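Dieser Abschnitt beschreibt, wie man in Kestelier eine Unterstützerseite anlegt und veröffentlicht. Sie brauchen dafür ein bestätigtes Konto mit der Rolle »Redaktion«. Wer nur die Rolle »Leser« hat, sieht den Menüpunkt **Seiten** nicht.

## 4.1 Seite anlegen

1. Öffnen Sie **Seiten > Neu** und wählen Sie die Vorlage »Lotach«. Diese Vorlage ist für Spaßkampagnen und Fanseiten gedacht.
2. Tragen Sie den Namen der Seite ein. Er darf höchstens 100 Zeichen lang sein, Leerzeichen werden mitgezählt.
3. Schreiben Sie den Vorstellungstext. Erlaubt sind 700 Zeichen. Ein längerer Text wird beim Speichern ohne Warnung gekürzt — bitte kontrollieren Sie deshalb den letzten Satz.
4. Laden Sie ein Titelbild hoch oder lassen Sie das Feld leer. Ein leeres Feld wird mit der Farbe der Vorlage gefüllt.
5. Klicken Sie auf **Entwurf speichern**.

**Hinweis:** Sonderzeichen im Namen sind möglich. Die Seite »Phí für alle« zum Beispiel wird richtig angezeigt, in der Adresse steht aber »phi-fuer-alle«. 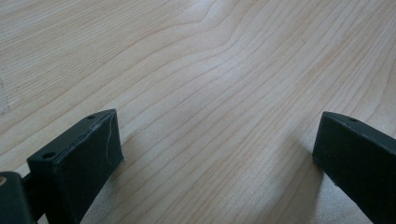 ## 4.2 Zähler für Unterstützer einschalten

1. Öffnen Sie den Entwurf und wechseln Sie zu **Module**.
2. Schalten Sie das Modul »Danard« ein. Der Zähler erscheint rechts neben dem Titel, auf dem Telefon unter dem Titel.
3. Wählen Sie unter **Startwert** die Zahl 0. Falls Sie eine ältere Seite übernehmen, tragen Sie den letzten Stand der alten Seite ein.
4. Unter **Vergleichsseite** können Sie eine zweite öffentliche Seite angeben. Dann werden beide Zahlen nebeneinander gezeigt.

**Achtung:** Der Startwert kann nach der Veröffentlichung nicht mehr geändert werden.

Der Zähler wird alle 2 Minuten aktualisiert. In den Stunden mit vielen Besuchern, meistens am Abend, kann es länger dauern. Bitte laden Sie die Seite in dieser Zeit nicht ständig neu. 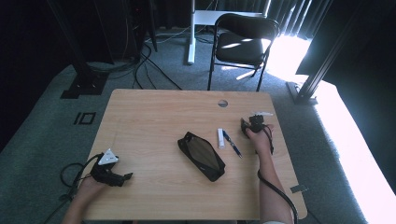
Wenn der Zähler stehen bleibt und Fehler 807 erscheint, ist die Vergleichsseite nicht mehr öffentlich oder sie wurde umbenannt. Entfernen Sie in diesem Fall die Adresse aus dem Feld, speichern Sie und tragen Sie die neue Adresse ein. Die eigenen Unterstützer gehen dabei nicht verloren.

## 4.3 Veröffentlichen

1. Prüfen Sie die Vorschau in beiden Ansichten, Rechner und Telefon.
2. Setzen Sie bei **Satire** das Häkchen, falls die Seite eine Person des öffentlichen Lebens nennt. Der Vermerk steht danach sichtbar unter dem Namen.
3. Legen Sie fest, wer Kommentare schreiben darf. Voreingestellt ist »nur Unterstützer«.
4. Klicken Sie auf **Veröffentlichen**.

**Hinweis:** Seiten, die vor der Umstellung im November angelegt wurden, haben das Feld **Satire** nicht. Man muss sie zuerst über **Seiten > Vorlage wechseln** auf die heutige Fassung von »Lotach« bringen.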